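Communiqué de presse
Le 28 août

Skitov confie le classement de ses archives courantes à un robot à deux bras
Diffusion immédiate

Skitov, prestataire de gestion documentaire, met en service dans ses bureaux un poste robotisé de manutention des boîtes de classement. Le système, dénommé Tuvex, a été intégré par la société Jakab. Il prend en charge la sortie et le rangement des boîtes dans les armoires basses réparties entre les postes de travail. Le périmètre initial porte sur 1 355 boîtes et 189 armoires.

Le poste repose sur deux bras équipés de mains à doigts articulés. Le mobilier existant est conservé : ni les portes battantes ni les étagères n'ont été modifiées. Les trajectoires sont calculées à partir des vues fournies par les caméras du robot, dont une placée au plus près de la main afin de contrôler l'approche des doigts.
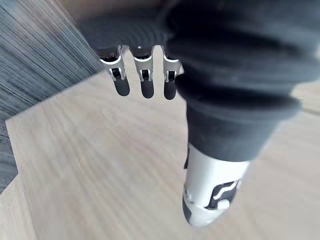

Vue rapprochée d'une main robotisée : trois doigts à articulations métalliques et pouce à manchon annelé.

Jusqu'en juin, les demandes de dossiers étaient traitées par les assistants de gestion, en complément de leurs autres tâches. Chaque demande imposait de quitter le poste, d'identifier l'armoire, de s'accroupir pour atteindre l'étagère, puis de consigner la sortie dans le registre. Les retours suivaient le même circuit en sens inverse et s'accumulaient en fin de journée.

Avec Tuvex, la demande est saisie dans le logiciel Sketska, qui attribue un ordre de passage et transmet au robot l'emplacement de la boîte. L'assistant reçoit une notification lorsque celle-ci est disponible au point de remise. Le registre est mis à jour à la dépose. En cas d'étiquette illisible ou de boîte mal rangée, l'opération est suspendue et renvoyée à un opérateur.

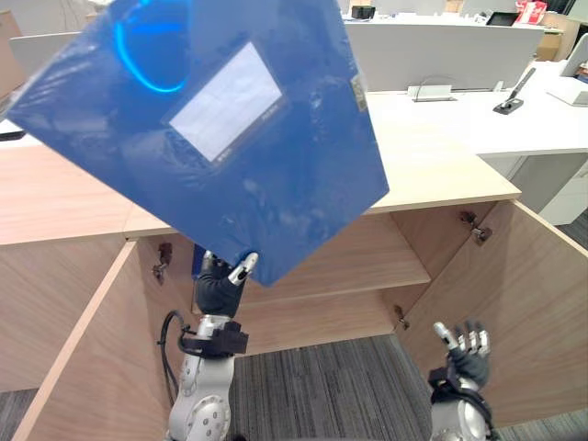 La phase de mise au point a porté principalement sur la préhension. Les boîtes utilisées par Skitov sont en plastique lisse, et leur poids varie fortement selon le contenu. Jakab a retenu une prise par le bord inférieur, complétée par un appui des doigts sur la paroi. La boîte bleue est ainsi tenue par la main gauche, inclinée au-dessus de l'ouverture de l'armoire, tandis que la main droite reste ouverte devant la porte. Les consignes de rangement ont été révisées en parallèle : l'étiquette doit être orientée vers l'extérieur et aucun document ne doit dépasser du couvercle.

L'organisation du travail évolue sur deux points. Les assistants de gestion n'assurent plus la manutention courante et consacrent le temps correspondant au contrôle des dossiers et aux échanges avec les clients. Une fonction d'opérateur référent est par ailleurs créée, avec 2 titulaires formés par Jakab à la reprise manuelle, au traitement des anomalies et à l'arrêt du système. Aucun poste n'est supprimé dans le cadre du projet.

« La manutention des boîtes n'apparaissait dans aucune fiche de poste, alors qu'elle fragmentait les journées de l'ensemble du service. Elle est désormais planifiée et tracée », indique Azlan Kwok, directeur des opérations de Skitov. « Les équipes gardent la main sur les priorités et peuvent interrompre un cycle à tout moment. »

Les allées entre les bureaux restent accessibles au personnel pendant le fonctionnement. La vitesse des bras est limitée en présence d'une personne dans la zone d'intervention. Les armoires contenant des pièces confidentielles sont exclues du périmètre et demeurent sous clé.

Un bilan d'exploitation sera établi à l'issue des 100 premiers jours de service. Il portera sur les délais de mise à disposition, le nombre de reprises manuelles et les observations des équipes. L'extension aux armoires hautes sera étudiée sur cette base.

À propos de Skitov
Skitov assure la conservation, le classement et la mise à disposition de dossiers papier pour le compte d'entreprises et de cabinets.

Contact presse
Skitov, service communication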